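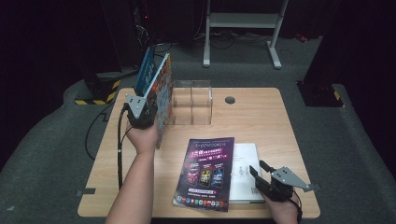 Sarngate Reading Rooms is hiring two part-time shelving and table assistants for the spring term, starting in February. The job is keeping printed matter in order: books, magazines, brochures and the handouts that readers leave on the tables through the day. A lot of it is small decisions. A clear acrylic organizer with dividers stands near the back edge of a table, a purple brochure with Chinese text on the cover is lying partly on top of a white book, and you have to know which of them belongs in the organizer, which goes back on a shelf and which goes to the front desk. We will teach you our system. You need to be willing to follow it the same way every time.

What you will do

Clear and reset the reading tables three times per shift. Books stand upright in the organizers with the spine facing the reader. Magazines and brochures are sorted by language and then by title. Anything with a barcode is scanned before it moves to another room.

Check covers and corners for damage and put damaged items on the repair cart with a slip.

Shelve returns in the children's and picture book section, which has 2236 titles and gets the heaviest use of any section we have.

Restock the Trellik brochure wall and take down anything out of date.

Wipe tables at closing and push in the chairs.

What we are looking for

You can read titles and sort them quickly in English. Reading knowledge of Chinese, Spanish or Portuguese is a plus, as part of the collection is in those languages, but you can do the job without it. Covers in a language you don't read can be matched by shelf code.

You can stand for most of a shift, bend to low shelves and lift a full book crate (up to 30 pounds). Step stools are provided.

You handle books with care. Pick them up by the middle of the spine and never by the top edge. Please don't stack open books.

No library experience is needed. Retail stocking, mail room or classroom work is good preparation. Applicants must be 18 or older.

Hours and pay

Shifts run from 3:30 p.m. to 8 p.m., four shifts a week. Pay is $18.50 an hour, with a paid 15-minute break. The first two weeks are training and are paid at the full rate. The position runs through the end of June and may be extended.

Where you will work

Most shifts are in the Macedo Room on the second floor, Room 222. The room is carpeted and the tables are light wood-grain with rounded corners. You may also be asked to cover the ground floor periodicals area when someone is out. The building has an elevator. Street parking is free after 5 p.m., and there is a bike rack by the side door.

How to apply

Pick up a form at the front desk or write to us at Sarngate Reading Rooms, 628 Otix Street, and ask for the shelving assistant packet. Send back the form with the names of two references and the afternoons you are available. A resume is welcome but not required.

Applicants we want to meet will be asked to come in for a half-hour visit, with a short sorting exercise using a mixed crate of books and brochures. Bring a photo ID. Both positions stay open until filled.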